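From my kitchen: rice, regrets and a second printing

Well, the cookbook is going back to press! Mitsuko Nakajima called from Vutari while I had both hands in a bowl of dosa batter, so I took the news on speaker and got rice flour all over the phone. The first printing was 3,000 copies, and they have 19 left in the warehouse. I had been telling everyone it would take me until retirement to get rid of them (my sister has a message from me saying exactly this, and she has been forwarding it to people).

A second printing means I get to fix things. If you own the first one, please get a pencil and turn to the lemon rice. It says two tablespoons of mustard seeds. It should say two teaspoons. I have had some very polite mail about this and one letter that wasn't polite at all, from a man in Bhuiyan who made it for his in-laws. Sir, I am sorry. The tamarind eggplant also needs its oven time changed from 25 minutes to 45, unless you like your eggplant squeaky.
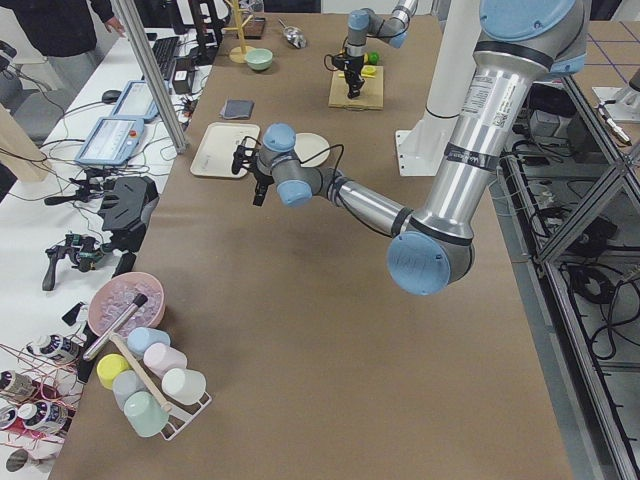
While I was at it I went back through my old columns for the Gramoter paper, looking for a few recipes to add at the back. I wrote that column for years and thought I remembered most of it. I did not! There was a whole run on things to do with leftover chutney, and a piece on pressure cookers so bossy I had to go and lie down. I also found my first attempt at a coconut and curry leaf bread, which I had written off as a failure. I made it again last week with half the sugar and a longer rise, and it's lovely, especially toasted the next morning with too much butter. That one is going in. So are the green mango pickle and a plain tomato rasam that I must have made more often than anything else in my life and somehow left out of the book entirely.

What isn't going in is the banana curry. Several of you asked. I tested it three times and I still can't make it taste like my aunt's, and I'd sooner leave it out than print something I don't want to eat myself.
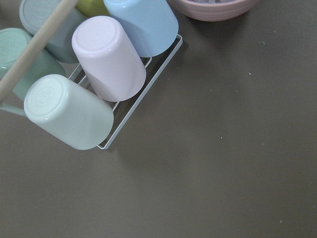

Pastel cups and a white wire rack.

On to events. I'll be at the Brudivov book fair in March, at the Vutari table, from 10 in the morning until they turn the lights off. Mitsuko is moderating a panel on regional cooking after lunch and has promised me the chair closest to the door. I'll bring the coconut bread if I can get it on the train in one piece. Copies of the new printing should be there too, with the mustard seeds corrected, and if you bring your old copy I will fix it by hand and sign the correction.

Thank you to everyone who wrote in with notes after the last newsletter. I'm still working through them. A lot of you want more breakfast recipes, so the next issue will be mostly upma, with a bit about semolina and why I toast mine darker than my mother did. If you have a strong opinion on peas in upma, send it along before I start writing.

Pallavi Dwivedi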